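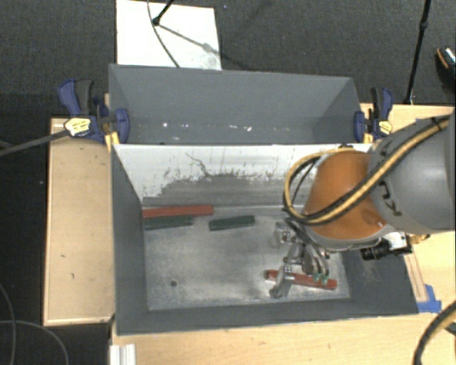 Finding the sweet spot on an unregulated PCP

If you've bought an older pre-charged air rifle without a regulator, you've probably noticed that the first few shots after a fill land a bit low, then it comes good, then a long while later they start dropping again. My Clavudton does exactly that. I spent most of one winter blaming the scope, then the mounts, then my own breathing, before somebody on the next bench asked me what pressure I was filling it to. "Up to where the book says," I said. He gave me a look.

So this is how I worked out the right fill for mine, and you can do the same with yours in an afternoon. You need a chronograph, a tin of pellets you like, and a bit of patience with writing numbers down.

Why it happens

An unregulated rifle has a hammer hitting a valve, and air pressure holding that valve shut. When the cylinder is very full the valve is hard to knock open, so it only opens a crack and the pellet goes out a bit slow. As the pressure comes down the valve opens more easily and lets more air through, so the speed climbs. Then it gets to a point where there just isn't enough pressure left and the speed falls away again.

Draw that on paper and you get a hill. What we're after is the flat bit on top. You want to start your shooting session just as you're walking onto it, and stop when you're about to walk off the other side.

If your rifle has a regulator then the graph looks like a table with a cliff at one end and most of this won't be much use to you, though the bit about finding the cliff still works.

What you'll need

A chronograph. Mine is a Hilteck that straps under the barrel, and I like it because there's nothing to shoot by accident. The ones you shoot across are fine too, just put it on something solid and keep the lighting the same all through. I did once put a pellet through the sky screen of a borrowed one. It cost me a new sky screen and a box of biscuits.

A fresh tin of pellets, all the same batch. Use whatever you normally shoot. I use Canpolat domed ones in .177, marked 8.44 grains on the lid.

A way of filling the rifle, so a bottle or a hand pump. A pump will do, but you'll be glad you've only got to do it a couple of times.

A pressure gauge you believe. The little dial on the rifle is often miles out! Mine reads low. I go by the gauge on the filling kit, which has a digital readout.

Paper, a pencil, and a proper pellet catcher or backstop. Safety glasses as well please.

Before you start

Do the boring things first. Check that your moderator is on straight, check the barrel is tight, and make sure the rifle isn't leaking. For the leak, fill it, write down the pressure, and leave it overnight in the cabinet. If it's dropped by the morning get that sorted first, or your numbers will be rubbish.

Don't clean the barrel the same day. A freshly cleaned barrel needs a good few shots to settle, and they'll muddle up the start of your graph. I clean mine the week before and then shoot it normally at the club.

Let the rifle and the pellets come to the temperature of wherever you're testing. I carried mine in from a cold car once and the first page of readings made no sense at all.

And read the maximum fill in your manual. You never, ever go over it. Everything we do is at that number or under it.

Step 1: Fill to the maximum

Fill slowly. I mean really slowly, crack the valve open and let it creep. Air heats up as you squash it into the cylinder, and when it cools the pressure drops back, so if you rush it you'll think you've got more in there than you have. My Clavudton is rated to 3,000 psi, so that's where I took it. Then I left it for ten minutes, had a coffee, and topped it up to the mark again.

Bleed the hose before you disconnect. Always. You'll only forget once.

Step 2: Set up your sheet

Rule up three columns: shot number, speed, notes. The notes column is more useful than you'd think. Mine says things like "flinched", "dropped pellet, used another", and "phone rang".

I know plenty of chronographs will send the readings to your phone, and mine will too in theory. I still write them down. The app crashed on me near the end of a long string and I could have wept.

Step 3: Shoot the whole string

Now just shoot. Into the backstop, from a rest, same rhythm all the way through, one reading after another. You aren't trying to hit anything clever, so don't worry about groups.

Keep a steady pace. If you stop for lunch halfway through, the rifle may do something odd on the first shot back (mine always does one slow one after a rest, the valve gets a bit sticky). If you do have to stop, put it in the notes so that you don't puzzle over it later.

Look at each pellet before it goes in. A bent skirt will give you a stray reading, and you'll be staring at it that evening wondering if it means something. Chuck any dodgy ones.

Keep going until you're sure the speed is properly falling. People tend to give up too soon. One low reading doesn't mean anything, but when every shot is lower than the last one for ten in a row, you're over the hill.

When you've finished, write down the pressure that's left. Easy to forget when you're pleased to be done.

Step 4: Draw the hill

Get some squared paper, or use a spreadsheet if you're that way inclined. Shot number along the bottom, speed up the side. Put a dot for each shot and then draw a soft line through the lot of them. Don't join every dot up or it'll look like a hedgehog.

You should see it straight away. Mine started low, climbed for a while, went nice and flat, and then sagged. The fastest reading on the whole sheet was 792 feet per second, pretty much in the middle of the flat bit, which was good news for reasons I'll come to.

Step 5: Pick your band

Decide how much difference in speed you can live with. For knocking over tins in the garden you can be quite generous. I shoot outdoor targets at all sorts of distances so I'm fussier, and I picked a band of 15 feet per second from top to bottom.

Lay a ruler across your graph at the fastest speed, and another one lower down by the width of your band. Every shot between the two rulers is a shot you'd be happy with. On my sheet there were 93 of them, and I was chuffed to bits, because it's a big bottle on the front but I'd never have guessed it was that good.

Step 6: Turn it into a pressure

You know which shot your good stretch begins on, but you can't fill a rifle to a shot number. So you need to do a bit of it again.

Fill back up to the maximum, let it settle, and shoot the number of shots that came before your good stretch. Then stop, put the filling kit back on, and bring the hose up very gently until you feel or hear the rifle's inlet valve just open. Whatever the gauge says at that moment is your fill pressure. Mine came out at 2,717, and I've got it written on a bit of masking tape inside the lid of the case. Nobody needs to be that exact by the way, anywhere near it will do, but I'd gone to the trouble of reading it and I wasn't going to round it off.

Do the same thing at the other end if you like, to find your refill point. I don't bother. I count magazines and top up when I've been through enough of them.

Step 7: Check it

On another day, fill to your new number and shoot a few groups at your usual distance straight after the fill. They should go where the rest go. If the first handful are still dropping low, come down slightly on the fill and have another try.

Then re-zero the scope! I forgot this and spent a whole morning at Kamlow range a touch high on everything. I'd zeroed it in the first place with slow shots off a full cylinder, so of course it was out.

Keeping on the right side of the law

While you've got the chronograph out, do the sum for your muzzle energy. Take the pellet weight in grains, times it by the speed, times it by the speed again, and divide by 450,240. The answer is in foot pounds. With my pellets at my fastest reading it works out a shade under 11.8, and in England and Wales the limit for an air rifle without a firearm certificate is 12. Rules differ elsewhere, and in Scotland you need a certificate for an ordinary air rifle as well, so look up your own.

Use the very top of the hill for that sum. If you only ever test the rifle straight after a full fill you're measuring it at its slowest, and it could be creeping over the limit twenty shots later without you knowing. PCPs also tend to make more energy with heavier pellets, so check those too if there's any in your bag. If yours comes out over, stop using it and take it to a gunsmith to be turned down.

A few odds and ends

My readings jump about all over the place. Try another tin first. Then check the chronograph battery, mine goes a bit doolally when it's low. After that I'd be looking at a dirty valve or a tired hammer spring.

There's no flat bit at all, it just drops from the first shot. The rifle may want filling to more than its maximum to reach the top of the hill, and you can't do that, so it's a job for somebody who can alter the hammer spring properly. Please don't go fiddling with one while there's air in the gun.

How often should I redo it? I do mine in April before the outdoor season starts, and again if I've had new seals put in or changed pellets.

Can I use the same fill as my mate with the same rifle? You can start there, but do your own. We tried two Clavudtons side by side and they weren't anything like each other.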